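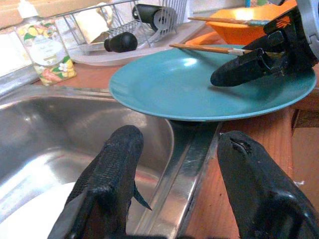
Paint should never go near a sink, one reader in Murgate wrote to us. For oil paint that is good advice. Water-based paint is different, and many kinds will rinse away with water.

Wipe the brush on an old rag first. Hold the bristles under cool water and put a drop of dish soap in your palm. Swirl the brush gently for 2 minutes, then rinse until the water runs clear. Lay it flat to dry, with the handle across a plate or the rim of a bowl.

Ask a grown-up before you clean brushes in the kitchen. Wash the sink when you finish.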